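Home Departments Vacancies Suppliers Contact

Equipment Planning Engineer, Robotic Valve Operation
Reference 2468
Last updated: November 18, 2025

Pallby is recruiting an equipment planning engineer for the Irbridge project. The position is based at the Pleltidden works and reports to Ragnheiður Mikkelsen, head of process equipment. It is a fixed-term position of 2 years. Extension depends on the second funding stage, which has not been approved at the time of posting.

Background

Irbridge covers the automation of manual valve work in the treatment halls at Pleltidden. The valves concerned are handwheel-operated gate valves on low-pressure lines. They are exercised on a fixed schedule by operators on foot, and the condition of each valve is entered by hand in the maintenance record. Full motorization of the lines was studied and set aside on cost. The present plan is to purchase arm-and-gripper stations that can turn existing handwheels without changes to the valves themselves.

The project has completed its concept stage. The next stage is a purchase, and it needs an owner. At present the technical requirements sit with process equipment, the cost estimate sits with finance, and the floor plans sit with the building office. The person appointed will bring these into one equipment plan and carry it through tender, order, delivery and acceptance.

Four stations are planned. The first will be ordered as a single unit and accepted on its own before the remaining units are released. Candidates should expect most of the first year to be spent on that one station.

Duties

The engineer will write the equipment specification for the first station. An outline exists and runs to nine pages. It is adequate on the arm and weak on everything else: mounting, cable routing, guarding, lighting, operator position, spare parts.

The engineer will maintain the budget model. The model must separate purchase cost, installation cost and yearly running cost, and must show which figures come from a written quotation and which are internal estimates. Estimates that have not been checked against a quotation are to be marked as such in every version sent outside the department.

The engineer will prepare the tender documents together with Valdemar Oddsson in purchasing, answer technical questions from bidders during the tender period, and score the technical part of the bids. Price scoring is done by purchasing alone.

Further duties:

Plan floor space, power and compressed air for each station with the building office.
Define the factory and site acceptance tests, including the test pieces.
Draw up the spare parts list and a replacement schedule for gripper fingers and other wearing parts.
Plan training time for operators and enter it in the budget as a cost.
Keep the risk register for the purchase and present it at the project meeting.
Review supplier drawings and return comments within the contract period.

Programming of the stations is not part of the position. The engineer must however be able to read a cycle-time estimate and say whether it is believable.

The simulation bench

Planning for the first station is done against a simulated test bench. The bench was modeled by Auður Steinarsdóttir's group and is used to settle questions of reach, mounting height and clearance before they are written into the specification. A supplier's arm model can be substituted for the present one, so that bids can be compared on the same layout. 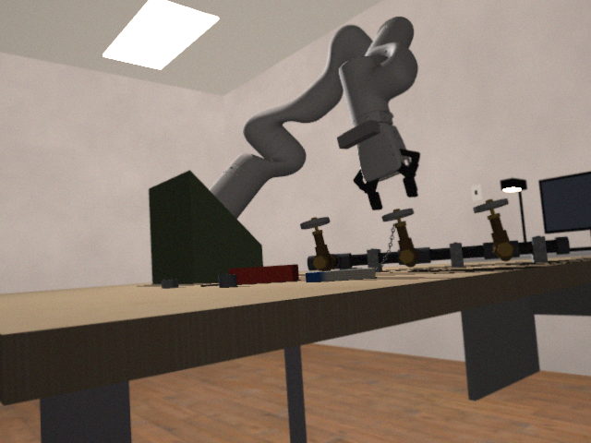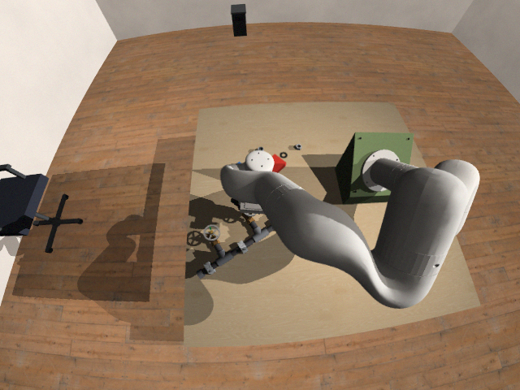
Simulated valve bench, two views. Gray arm on the green pedestal, with the pipe run on the table. All three valves are visible in the first view.

The pedestal is the item with the most open questions. The arm is mounted on an inclined face, and the angle of that face affects reach along the pipe, load on the fasteners and access for maintenance. A standard floor pedestal from a supplier's catalog would be cheaper and would have a shorter delivery time. A custom inclined pedestal has to be designed, fabricated and inspected. The engineer will be expected to produce a written comparison and a recommendation during the first months of employment.

The second open item is the gripper. A two-finger gripper is assumed in the present budget. Whether one pair of fingers can serve every handwheel in the treatment halls is not settled, as rim diameters and rim sections differ between lines and several wheels have been replaced over the years. If a tool changer is needed, it changes the budget, the payload calculation and the spare parts list together. A survey of the handwheels is to be completed before the specification is frozen.

The third is access. The bench shows a pipe run at table level with free space above it. The halls are less generous – some lines run close to walls, and in places the supports stand near the valve bodies. Each proposed station location needs its own clearance check. The engineer will decide which locations are suitable for a fixed station and which are to be withdrawn from the plan.

Simulation results are accepted as planning evidence for geometry only. Torque at the handwheel, finger wear and behavior on a seized valve must be established by physical test. The test rig for this purpose is included in the budget as a separate line and may not be used to cover overruns elsewhere.

Budget and schedule

The budget for the first station is approved. The budget for the remaining units is provisional and will be reviewed in April, and the equipment plan must be in a condition to support that review. The April version does not need to contain final prices for all units. It does need to contain a firm specification for the first station, a quotation-based cost for the arm and gripper, a stated basis for the pedestal cost, and a contingency with reasons given for its size.

Leasing is to be considered alongside purchase. Earlier internal notes reject leasing in a single sentence without figures, and the finance department has asked for a proper comparison over the expected service life.

Installation at Pleltidden will be carried out by Egilsson under the existing mechanical services agreement. Installation hours are therefore priced at agreed rates, but the number of hours is not fixed and has to be estimated from the layout. Lifting, anchoring and electrical connection are inside the agreement. Guarding and safety validation are outside it and must be tendered or bought separately.

Work in the halls is possible only during planned shutdowns. Delivery dates in the order must be tied to the shutdown calendar, and storage must be arranged for anything that arrives ahead of it. Storage has been left out of previous equipment budgets and should not be left out of this one.

Requirements

A degree in mechanical, electrical or production engineering, or a technical college qualification with matching work experience.
Experience of specifying and buying production equipment, from requirement to signed acceptance.
Ability to build and maintain a cost model in a spreadsheet that others can follow.
Working knowledge of machine safety rules as they apply to industrial robots.
Ability to read mechanical drawings and piping diagrams.
Written English at a level suitable for contract documents.

The following are useful but not required: experience with robot simulation software, experience with valves or pipework, experience of public or semi-public tendering, and knowledge of a Scandinavian language. Candidates who have been on the supplier side of a robot sale are encouraged to apply and should say so clearly in the letter.

No particular robot brand is preferred. Candidates with a current financial interest in a robot or gripper supplier must declare it in the application.

Conditions

The position is full time. Work is carried out mainly at the Pleltidden office, with regular time on the floor. Remote work is possible on up to two days per week, except during acceptance tests and shutdowns. Some travel to suppliers is required, normally for factory acceptance, and is paid under the company travel rules.

Salary is set by the engineering pay scale according to qualification and experience. The scale is sent on request before interview. Safety shoes, helmet and hearing protection are supplied.

Floor work includes stairs, wet surfaces and noise. A health check is carried out before the start of employment.

How to apply

Send the following as one PDF file, marked with reference 2468:

A letter of no more than 2 pages.
A résumé.
A list of equipment purchases you have been responsible for, stating for each the type of equipment, your own role, and the difference between budgeted and final cost. Confidential amounts may be given as percentages.
The names of two references. References are contacted only after interview and with the candidate's agreement.

Shortlisted candidates will be given a planning exercise in advance of the interview. It consists of a short station description and an incomplete cost sheet. Candidates are asked to mark what is missing, state what they would request from the supplier, and propose an order of work. The exercise is discussed at the interview and is not graded separately. Material from it is not used in the project.

Interviews are held at Pleltidden by Ragnheiður Mikkelsen and Valdemar Oddsson, with Þórey Thygesen attending for personnel. A visit to the treatment halls is part of the interview day. Candidates who cannot travel may be interviewed by video, but the hall visit must take place before a contract is signed.

Technical questions about the position go to Ragnheiður Mikkelsen. Questions about the simulation bench, including requests for the model documentation, go to Auður Steinarsdóttir. Questions about salary, conditions and the application process go to Þórey Thygesen.

Suppliers interested in the coming tender should not reply to this posting. Supplier registration is handled by purchasing – see the Suppliers page. Recruitment agencies are asked not to make contact.

Applications are reviewed as they arrive, and the posting is removed when the position is filled.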